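4.2 Drying bedding on the Nekari rack

The leaflet in the box promises a dry double sheet in 15 minutes. Plan on a whole evening, whatever the leaflet says.

1. Open both wings until the hinges click. Pull on them anyway – a click proves very little.
2. Fold the sheet once, lengthwise, and hang it over the top two rails.
3. Leave one rail free between heavy items.

Note: "Quick Dry" on the Kruger fan only means high speed. It adds no heat.

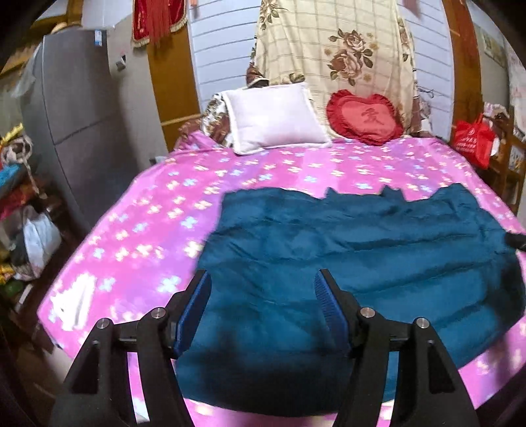
4. Turn the sheet over after 2 hours. Feel the hems first, as the middle always dries ahead of them.
5. Put dark items on the lowest rail for the first 5 washes, even if the label says colorfast.

Caution: The stated load limit assumes an even spread. Do not hang a wet comforter on one wing.

If a hinge slips, ask for part 2167. Cloltura may offer you a tightening kit instead. We tried it, and the hinge slipped again by Sunday.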